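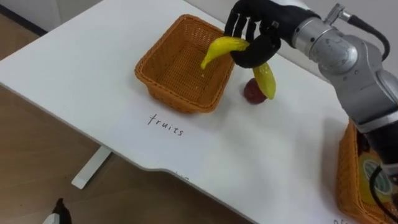 How many baskets does a shared table need?

One for each kind of thing that is put down on it every day. At the Center this means two at present, one for fruit and one for supplies, and a third will be provided only if a third kind of thing keeps turning up.

The question was raised at the morning meeting and the answer was entered in the minutes in those words. It is copied here so that the diary and the minutes agree.

The Center has kept a household diary since the move from Pitau. It records the state of the shared rooms, the changes made to them, and any matter that the next person on duty should know. Entries are made by the household office and are not signed. The present entry concerns the white table and the baskets on it, with shorter notes on the pantry and the linen shelves at the end.

By way of background, the table was ordered from Plovwood when the upper rooms were furnished. It was meant for meetings. Within the first month it had become the place where members put down whatever they were carrying, and the office found on it, at different times, fruit, pens, keys, a bicycle lamp, unopened mail, and a jar of Bepari tea with the lid missing. Two notices asking members to clear the table were posted and later taken down. The notices had been polite and had changed nothing, and the office accepts that the wording of the second one was too long.

It was then agreed to give the objects a place on the table itself. A budget of 40 dollars was approved and 32 was spent. The remaining eight was returned to the general fund under line 418, where the purchase is also recorded. The baskets chosen are woven and rectangular, in an orange tan color that looks well on white. They are open at the top, and the sides slope in toward the base. The office had considered lidded boxes and decided against them on the ground that members do not lift lids.
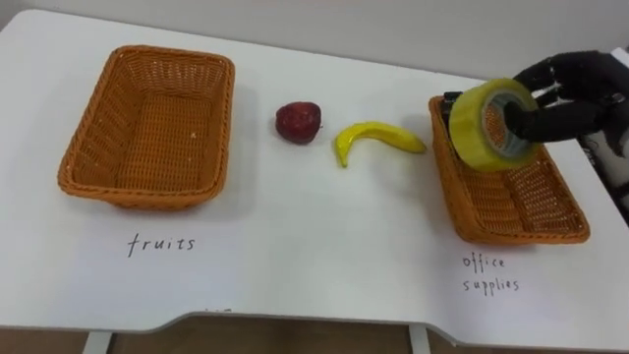
Skastcombe, March

The table was cleared at nine and wiped with a damp cloth and plain soap. Both baskets were turned over and tapped out above the sink before use. Even so, small pale crumbs are apt to stay in the weave at the bottom, and members of the household team are asked to use the soft brush for this and to leave the stiff one for the doormat. The stiff brush pulls at the strands. One of the old baskets at Pitau was lost in this way, first along the rim and then down one corner.

The label came next. The word "fruits" is written by hand, in thin black lowercase letters, on the near side of the basket it belongs to. It leans a little. There was a short discussion about whether the word should be "fruit," and the office has no objection to either form. A printed label was offered by the front desk and declined with thanks. Handwriting can be replaced in a moment if the baskets change places, and the printer on the upper floor has been out of order since February.

An apple and a banana were enough to try out the arrangement, together with a roll of yellow tape. The tape is a useful test. It is wide, it is the same color as the banana, and at Pitau it was found in the fruit bowl more often than in the drawer. Under the new arrangement tape belongs with supplies, and so do string, clips, and the small scissors. Fruit goes by the word and nothing else goes there.

Some points of placing were settled while the table was clear, and they are entered for reference.

The baskets stand apart, with open table between them. When they were first pushed together they looked tidier, but they were then treated as one large basket, and everything went into whichever side was nearer the door. With a gap between them a person has to choose. The gap also gives a place to put a thing down while deciding, and the office regards this as acceptable so long as the thing does not stay there overnight.

The fruit basket is set with its long sides running away from the near edge. Set the other way, it takes up the width that is needed for the tea tray.

The word is kept on the side from which people approach. A label behind a basket is not read by anyone standing in front of it, as was shown in the kitchen last winter with the recycling.

Fruit is not to be piled above the rim. If more has been brought than the basket will hold, the rest is kept in the pantry, on the second shelf, and brought out as required. Bananas are laid on top. Apples with soft places are to be taken out at the evening round and used for sauce, and this applies even when the soft place is small.

A member asked whether grapes may be left in the basket without a dish. The office would prefer a dish.

The question of tomatoes was also put. It is noted that the matter was discussed at some length, that views differed, and that tomatoes will be kept in the kitchen.

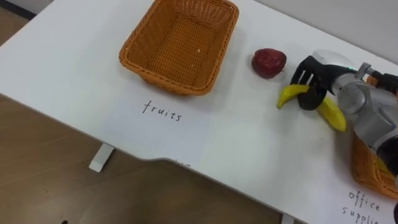
The afternoon round

The table was inspected again at four. The office is pleased to record that no keys or mail had been left on it, and that the supplies basket held the tape, two pens, and a ball of string. A box of crackers had been placed beside the fruit. It was returned to the pantry without comment. The floor along the near side of the table was swept with the dry mop; it is wood, and members are reminded that the wet mop is for the kitchen and the back hall only.

The wall behind the table has been left plain. A proposal to hang the activities board there was considered and put off until May. It is a light gray wall and marks easily, and the board in its present position is read by everyone who waits for the elevator.

Pantry

The second shelf was emptied and relined. Four jars were past their date and were thrown out. Rice and dried beans were moved down one level so that the shelf could be kept free for fruit, and the list inside the door was corrected in pencil. Bepari tea is now on the left and coffee on the right. The jar without a lid has been given one from a pickle jar – it does not match but closes well.

Linen shelves

Tablecloths were counted for the spring inventory and entered under item 1568. The white table does not require a cloth and none should be put on it, even for meetings, as the baskets then stand unevenly and the word is covered. The two narrow runners that came with us from Pitau have been washed and may be used on the sideboard.

For the next person on duty

The soft brush is on the hook inside the pantry door. A fresh roll of paper towels is needed on the upper floor. If the handwriting has smudged, please write it again in the same place and at the same size, in black. The delivery of pears is expected early, before eight, and the side door should be unlocked for it.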